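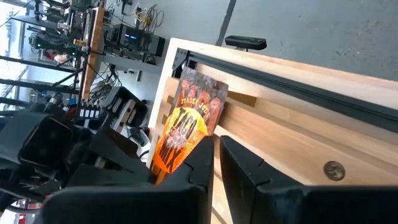
Can the Ondon gripper kit handle flat, floppy stuff like seasoning packets, or is it only good for boxes and cans?

It handles packets fine as long as you close it slowly and grab near the middle of the pouch. The stock settings squeeze too fast for anything thin, so change those first.

----

getov_garage wrote:

Okay so that's the short version from the Ondon help page, and I want to know if anybody here agrees with it. I'm this close to buying the two-finger kit with the wrist camera. My plan is pantry stuff, mostly spice pouches, soup mix, taco mix, tea. The kit is $200 without the arm and I already have the arm. Talk me into it or out of it, please!

----

Sânziana Pană wrote:

I've had mine since October and I love it, so take this with that in mind. The notched fingers are the best part. A pouch stood on its edge sits nicely in the gap and you can carry it upright across the table (I do this with gravy mix all day long). I did turn the closing speed way down, to 20 on the slider, and I wouldn't go back.

Setup took me one evening, and most of that was running the cable for the camera so it didn't snag on the elbow joint. Get some decent zip ties, the ones in the bag are junk.

----

fustero_fan wrote:

I'm going to disagree with pretty much all of that, sorry Sânziana. I had the Ondon for two months and sold it. Stiff fingers on a thin pouch means you're holding on by a strip of paper, and if the powder inside has all settled to the bottom the thing swings. I went over to the Fustero soft pads and my drops went way down. They cost more, yes. They also wear out, I'll give you that one.

----

Sânziana Pană wrote:

Did you ever try it with the grip point lower? The default one is up near the top seal and I agree, that one's awful. Lower down, where the powder is, you've got something with some body to it. I ran 18 pouches in a row last night and lost one, and that was me bumping the table with my hip.

----

fustero_fan wrote:

I moved it a little, never that low. Fair enough. I still say a $200 kit should ship with a grip point that works.

----

getov_garage wrote:

Can you even see what you're doing with the camera that close? That's my other worry. In the sample clips the fingers take up a big chunk of the view.

----

mv_bench wrote:

You get used to it. I have the Mitsotakis-Vlachou mount, which sits the camera a bit further back, and I see more of the shelf but less of the thing I'm grabbing. For pouches I'd want the close view. You can watch the edge slide into the gap and stop if it's going in crooked. For cans I like mine better.

One thing for getov – check which wrist plate your arm has before you order. There are two bolt patterns and the product page only shows one. I had to drill mine, and it isn't pretty.

----

getov_garage wrote:

Oh no. Mine's the older plate, I think. Is there an adapter?

----

mv_bench wrote:

Ondon sells one if you email them, it's just not in the store. Took a while to show up. Ask for the thin one or you lose reach.

----

fustero_fan wrote:

Or buy the soft pads, which fit both :)

----

Sânziana Pană wrote:

Ha, okay, the soft pads are nice, I've tried a friend's. I just don't want to be buying new ones every few months. getov, if you do get the Ondon, message me and I'll send you my settings file. It's only for pouches though, I've never bothered tuning it for tea boxes.

----

getov_garage wrote:

Yes please! Emailing them about the adapter tonight, and if they have the thin one I'm ordering.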